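Plernera Sacred Music Fair, Saturday at the Lisden Halls

2026-06-13

I went up to Lisden the night before so I could be at the doors when they opened. The fair takes over the old exchange building and the chapel next to it, and a day ticket covers both. My black things for the evening choir call were with me, as the email to visiting singers had asked.

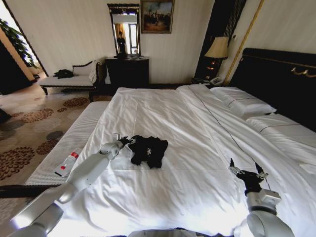
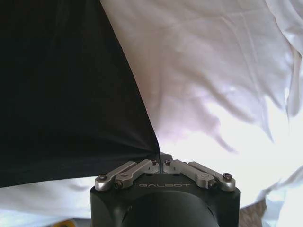

The doors opened late, at twenty past nine. The ground floor is for labels, publishers and instrument makers, and it had 40 stands this year. Most of the labels are small. Several are one or two people with a folding table, a card reader and a box of CDs. CDs still sell well here, more than downloads and far more than vinyl. One stand had stopped bringing vinyl because the boxes were too heavy for what they earned.

The busiest stand was Tevness, the label that puts out the monks' recordings. Their chant album from last September has sold 3000 copies, nearly all of it by mail order and at concerts. The man at the table told me they had pressed far fewer than that to begin with and had to reorder twice. He put it down to two plays on a late-night radio show. They had a second album on sale, recorded in the same church but with the microphones farther back. I listened to both on the headphones and preferred the first. The second has so much echo that the words are hard to follow.

Upstairs were the talks. I sat through two. The first was on licensing hymn settings, and it was useful if dry. The main point was that an old tune can be free to use while the arrangement in your folder is still under copyright, so check the date and the arranger before you record anything. The handout has a list of places to ask. The second talk was on recording a choir in a stone building. It ran over and the question time was dropped, which was a pity, as the room was full and people had brought questions.

Lunch was soup and bread in the basement for those who had booked. The line was long. I went across the road and got a sandwich.

In the afternoon the chapel had short sets, 30 minutes each with a ten-minute change. Na, a women's quartet, sang without instruments and with very little talking between pieces. They did three psalms, a lullaby and a long piece built on a single held note. It was the best thing I heard all day. Their album isn't finished, so there was nothing to buy, only a sheet for email addresses. A gospel group came after them and had trouble with the sound system for the first two songs.

The come-and-sing was at six. There were about 40 of us, heavy on altos and short of tenors as usual. We had an hour to learn two anthems and then sang them for whoever had stayed. The first went well. In the second the basses came in a bar early and we got back together by the last page.

Practical notes: parking behind the exchange fills by ten. The chapel is cold even in June and the pews have no cushions. Bags can be left at the front desk until seven. Some stands take cash only, and the nearest machine is at the station.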